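How to Lay Out Small Parts Before You Assemble Anything

I repair sewing machines and small kitchen appliances since many years, and the question I receive most is how I do not lose the screws. My method is very simple and I learned it from my aunt, Rosângela Nogueira, who repaired typewriters. I will explain it for a person who opens a machine for the first time.

What you need

A flat board in a light color, larger than you think. A table with a darker surface, if you have one. Masking tape, a pencil, a small magnet and a few jar lids. I bought my first board from Kustance and it is still good, but the back of an old shelf will serve also.

Step 1. Clean the board

Wipe it with a damp cloth and let it dry fully. Old oil makes small washers stick, and you will lift two when you want one.

Step 2. Decide the direction

I work from left to right. The first part that comes off the machine goes to the upper left corner, the next one beside it, and so on like writing in a notebook. If you are left-handed and prefer the opposite, please do the opposite, but write an arrow on the tape so that you remember it tomorrow.

Step 3. Mark the rows

Put a strip of tape along the top edge and one along the side. Write on them with pencil. For a Plokia sewing machine I need 6 rows: cover, upper thread, needle bar, foot, hook, base. For a toaster three rows are enough.

Step 4. Keep every screw with its part

Do not make one pile of screws. They look the same and they are not the same. Lay each screw beside the part it was holding, with the head pointing up. When a screw is very short, put it in a jar lid so it will not roll.

Step 5. Leave space for the hands

Beginners put the board too near to the body and then the sleeves sweep it. Place it in the middle of the table, where both hands arrive from the sides without crossing over the parts.

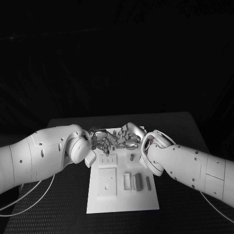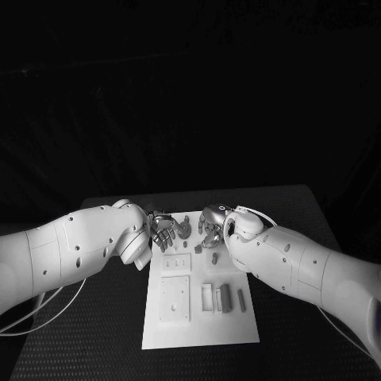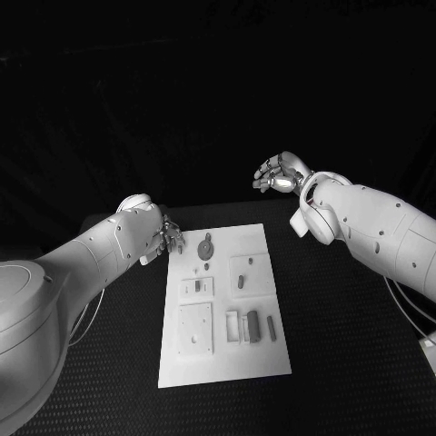
Step 6. Write down what you are not sure of

If a spring came out and you did not see from where, stop and write it on the tape: "spring, hook side?" Do not trust your memory. I once trusted mine with an Espinoza coffee grinder and I opened it again four times.

Step 7. Assemble backward

Begin with the last part on the board and go back to the first. Tighten each screw only a little until the whole row is in place, then give the final turn. If something remains on the board at the end, you must open the machine again, even if it is running well.

If you must stop in the middle

Cover the board with a box turned upside down. Do not use a towel, it catches the small hooks and pulls them. Put the board on a high shelf if you have a cat.

Which oil

Many readers ask me this. I use Samever for the sewing machines, one drop for each point, and I wipe what comes out. Please do not use cooking oil. It becomes like glue after one summer, and then you will need this page again.

Next I will write about cleaning the hook.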